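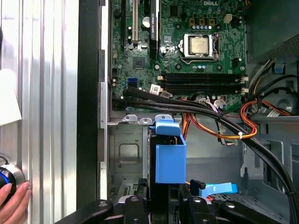

Equipment Review: Novus Desktop Service Kit, Supplied by Soylu
Lerkik Technical College, Office of Instructional Equipment
September 10, 2022

The Novus Desktop Service Kit is sold to schools and training centers for teaching the removal and replacement of common computer parts. It consists of one used desktop computer in its original case, one hard drive, a printed workbook, and a bag of spare screws and cable ties. The College bought seven kits in February at a price of $300 each, and they have been in use in the introductory hardware course since that time. This review covers the condition of the kits on delivery, their suitability for classroom work, and the quality of the printed material.

Condition on delivery

The computers are used machines, and Soylu states this plainly in its order form. The supplier does not promise a particular make. The units opened for this review have a green Dell motherboard with the processor already seated in its socket, and the metal retention frame and lever are in place over it. All four memory slots are empty. Purchasers should note that memory is not part of the kit and must be ordered separately if the computer is to be started at the end of the exercise.

The cases had been cleaned before shipping. Two had light scratches on the side panel, which do not affect use. The coin battery was present in every unit but needed replacement in one of them, and Soylu sent a new battery at no charge. Delivery took longer than the order form indicated, and the supplier should be asked for a firm date when kits are needed for the start of a term.

Layout and access

With the side panel removed, the motherboard is open to view and most of the work can be done from above. The processor socket, the memory slots, and the expansion slots can be pointed out without moving anything, and students who had never opened a computer were able to match them to the workbook diagram during the first session.

Cable routing is less satisfactory. A thick bundle of black cables runs along the lower part of the board and then bends down toward the drive area, and the red, orange, and yellow power wires share the same space. The wires are held with a white zip tie in one place only. Students tended to push the bundle aside with one hand while working with the other, and instructors had to remind them not to pull on the connectors. A second tie, placed closer to the drive area, would correct the problem. The College now adds one during setup.

The drive exercise

Most of the teaching time is spent on the hard drive. The workbook has the student disconnect the data and power cables, release the drive, lift it out, record the serial number, and return the drive to its place. The exercise is then repeated without the workbook. It is a good exercise, and students completed it with few difficulties after the second attempt.

For schools that wish to practice handling parts outside the case, the Rirko practice panel is offered as an add-on. It is a separate purchase. Our department found it useful for the first session, when attention to alignment matters more than attention to cables.

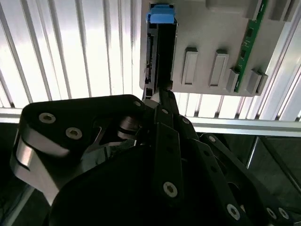

Can the drive exercise be taught without buying the practice panel?
It can, and the workbook is written on that assumption. The panel shortens the first session but no chapter depends on it.

The blue plastic parts deserve a word of caution. Blue is used in these computers for several of the points a student is expected to handle, and the workbook relies on the color heavily. The data ports on the motherboard are also blue. A student told only to "find the blue part" may therefore look in the wrong place. Instructors should name the part as well as its color, and the next printing of the workbook should do the same.

The printed workbook

The workbook is clearly set out and uses everyday words. Each chapter gives the purpose of the exercise, the steps, and a page for notes. The chapter on static electricity is the best in the book and could be used with any other equipment. The chapter on power supplies is too short, and it does not repeat the instruction to unplug the computer before the case is opened. That instruction appears once, on the inside cover, where students are unlikely to look for it.

The diagrams are line drawings of a general desktop computer. They do not match every unit, and the position of the drive cage in particular may differ. Chalerm Srithong prepared a one-page supplement for our sections with the correct layout, and the supplement is kept with the kits.

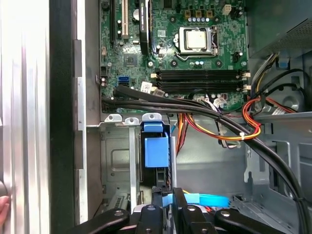 Fadime Ersoy, commenting on a draft of this review, wrote that the differences between the drawings and the computer should not be counted as a fault. In her sections the students were asked to correct the drawings themselves in pencil, and she considered the hour well spent. She added that she would prefer a larger page for this purpose and a heavier paper that stands up to erasing.

The point is accepted for sections with enough time. In shorter sections the supplement remains the better choice.

Durability

After almost 300 removals and replacements across the seven kits, the drives and their cages remain in working order. One data cable was replaced after its clip broke. No damage to a motherboard has been reported. The spare screws were used up sooner than expected, and three additional bags were ordered.

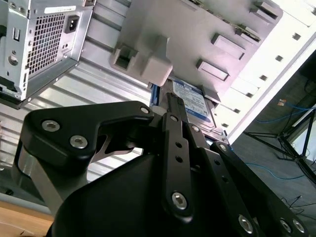

Hard drive with product label, at the gray plastic drive cage.

Storage

The kits are heavy when stacked, and the shipping cartons are not strong enough for regular use. The hardware room is in the 1950 wing, where the shelves are shallow, and the cases had to be stored on their sides. Departments should measure their shelves before ordering.

Recommendation

The Novus Desktop Service Kit is recommended for introductory courses in which students work in pairs. It is not recommended for courses that require a matched set of computers. Orders should include memory and at least one spare data cable for each kit, and requests for the instructor supplement may be sent to the Office of Instructional Equipment.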